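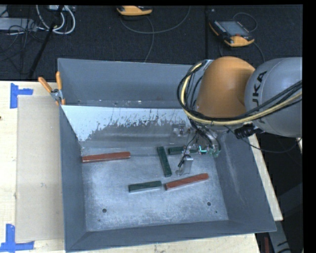
Bare metal showing through on a sheet-metal bin, repaint or leave it?

Posted by Xiomara Gallagher in Home Repair

We bought a house in Gisenden in April and inherited a big gray sheet-metal bin in the basement, a Ballano according to the sticker. The paint is coming off the back slope in patches and the floor of the thing is down to metal. My husband says it has character. I say it has rust, or will by Christmas. I mostly rinse paintbrushes and muddy boots in it. A new one the same size is $452 before anyone agrees to carry it down the stairs. Can I repaint it myself, and with what? There's half a can of porch enamel on the shelf, which I suspect is the wrong answer.

3 replies

Bleddyn Penry
It is the wrong answer, but people give it a lot. Porch enamel will look lovely for a month and then come up in sheets the first time you leave a wet boot on it.

Use a two-part epoxy meant for tubs and sinks. Scrape off whatever is loose, then sand the rest until the edge of the old paint feels smooth under your thumb. If you can feel a ridge now, you'll see it forever. Wipe it down with denatured alcohol, let it dry, and put on two thin coats. Mask the drain first — I didn't, and spent an evening with a dental pick. Open a window and wear a proper respirator. Then keep everyone out of it for three days, husband included.

If the house is old, test the paint for lead before you sand anything.

ilow_dan
just buy a plastic one

Blackwood52
I left mine bare. Scrubbed it with steel wool, wiped on a little mineral oil, and I do it again whenever orange spots turn up. Ten years so far. It's ugly, but it lives in a basement and so do I, most weekends. Wouldn't try it if you wash delicates in there.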